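How Do You Test a Robot's Hand?

Robots pick things up with grippers. At the Statstead lab, the Grokia team tries out different grippers to learn which jobs each one does well. Every gripper gets 224 tries.
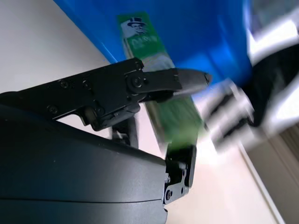 A simple gripper works like a pair of tongs. Motors move its fingers closer together or farther apart. Small parts called linkages join a finger to the part that drives it. Look for the round joint with a screw in the middle. The finger is attached there, and the gap between the two fingers is open.

Each test also needs things to pick up. Boxes have flat sides. Rolls can turn when a finger pushes them.
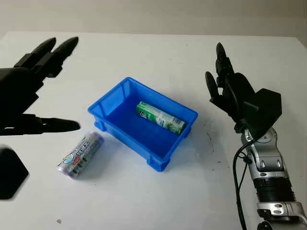
A second camera gives the team a wider view. The close-up camera can miss what is going on a short distance away. From higher up, both black hands show, along with the green and white carton in the blue bin and the roll-shaped package on the table. The team writes down each try as a hold, a slip or a miss.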